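Valex Home Forum > Kitchen and Dining > Resolved
Ticket 319: Sticky patches coming back on oiled pine table
Status: Closed
Product: Dilar hard wax oil, clear matte

Customer's summary: tabletop feels tacky after meals, worst at one end. Wiping makes it smooth for an hour, then the drag is back.

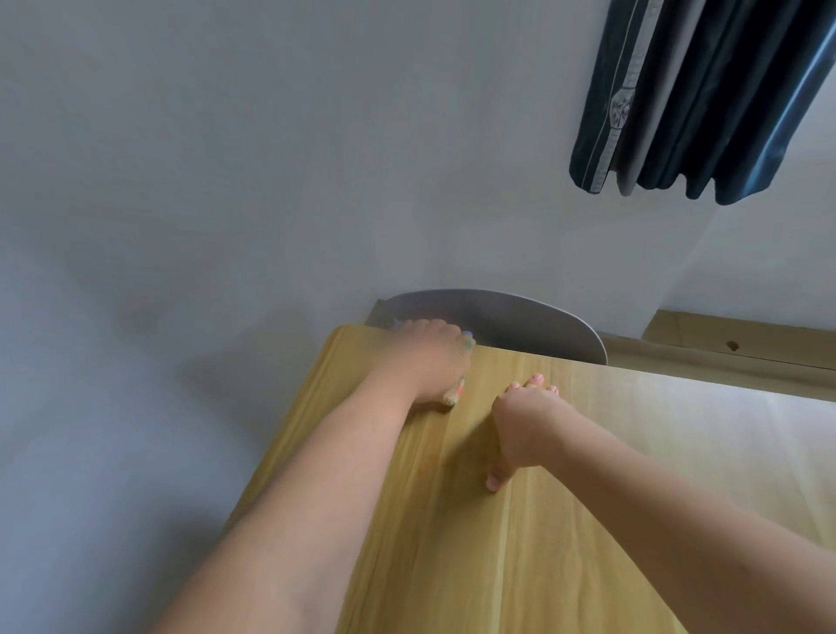
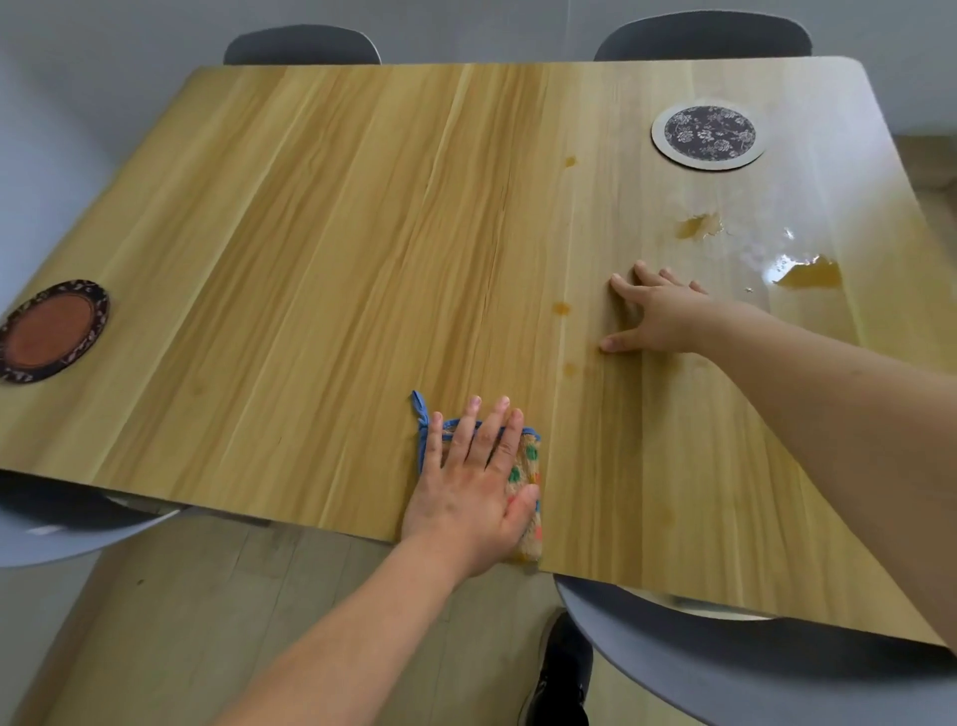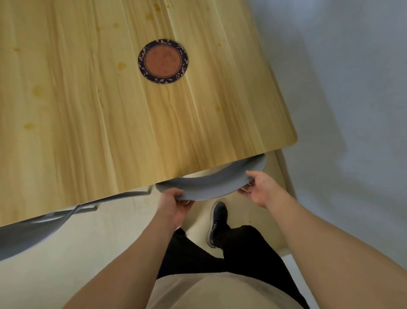

Reading time: 2 minutes

Monday, first reply
Thanks for such a thorough ticket, I love a good finish puzzle! Tackiness on an oiled top is nearly always one of two things: oil that never cured, or soap building up. Could you press a strip of masking tape on the worst spot and another under the table, where nothing gets spilled, and tell us how they peel?

Customer update
Tape came away clean underneath. On top it brought up a grayish film. I've been using Pruremitz spray every night, up to 50 squirts a week if I'm guessing.

Second reply
That's a wonderful result, it means your oil has cured and you don't need to strip anything. The film is cleaner residue (with a bit of syrup or juice in it, most likely).

Steps tried:
1. Stopped the spray.
2. Washed with warm water and a drop of plain dish soap, cloth wrung out hard.
3. Second pass with water only, dried along the grain.
4. Left overnight with nothing on it.

Customer update, 7:40 a.m.
Smooth! One dull ring left near the end. Can I sand it?

Third reply
Yes, and it's a really satisfying little job. Use a Forsyth fine pad, 2000 grit, very light pressure, then a thin wipe of oil. Buff off the extra after ten minutes and keep plates away until the next day.

Resolution: soap residue, finish sound. Ring blended in on the first try. Cleaning note added to the Dilar care page.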